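The Arm in the Back Room

Leonie Merrick keeps her spare screws in a tea tin, and the tea tin keeps its own shelf, and if you move either one she will know before she has her coat off. I learned this in my first ten minutes at Bramis, a small workshop where a pair of robot arms spends its days learning to tidy a tabletop. I had come to write about the arms. I ended up spending most of the day watching one person take care of them, and I can't say I regret it!

The cell, as everyone at Bramis calls it, is a plain white table with the arms fixed to it and a shelf of household things close by – trays, baskets, cups, the sort of odds and ends you would find in any kitchen drawer or hall closet. The software that drives it all is named Cudex. Leonie speaks of Cudex the way my grandmother spoke of her oven, with affection and a list of complaints.

Her morning starts with the power off. She wipes down the table, then takes hold of each arm and moves it gently through its joints, feeling for grit or a catch. "You get to know what smooth is," she told me, leaning her whole shoulder into it. "Then the day it's a little less smooth, you stop and look." She had a bad bearing last November that she found this way, and she still tells the story with some relish, including the part where the replacement went to the wrong town.

After the joints come the fingers. The gripper has two of them, long and dark and tapered, and they take more knocks than any other part of the machine. Leonie checks the bolts at the base with a little torque driver made by Rostier, which she bought with her own money and does not lend. She runs a thumbnail down the inside edges. Scratches don't worry her much. A burr does, and so does a finger that sits even slightly crooked beside its partner, and she'll have the pair off and on again two or three times until she likes what she sees.

Then there is the camera down near the gripper, a small thing with a big say in how the day goes. A smudge on the lens or a mount that has crept a hair to one side can spoil a whole afternoon of runs. She cleans the glass with a cloth she washes herself, at home, without fabric softener (she was firm on this point and made me write it down). When the picture comes up on her screen she opens the fingers wide and takes a good long look before anything is allowed to move.
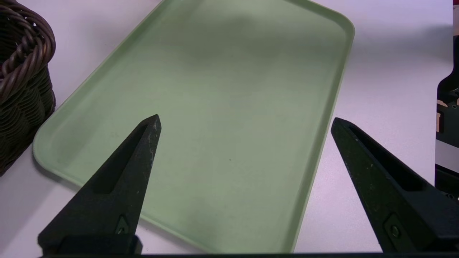 The gripper's own view, with the fingers apart framing a pale green tray and a woven basket off to the left.

She likes a tray for this check. It's plain, it has a low rim, and the rounded corners give her something to line up by eye. If the fingers look right against it, she goes on to the slow runs, with the speed turned down and one hand resting near the stop button. The log for each arm goes in a paper notebook, and the one she showed me had nearly 500 entries in it, some of them a single word. "Fine" was a popular one. "Squeak" turned up four times on one page, followed by a drawing of a mouse.

Fingers get swapped every 110 hours of running, or sooner if she doesn't care for the look of them. The old ones go into a drawer marked Chang, after the firm that used to own the cabinet, and now and then she pulls one out to show a new hire what worn means. By the time she had gone through all this with me it was well past lunch, and she had the cover off the second arm and was asking me to pass the tea tin.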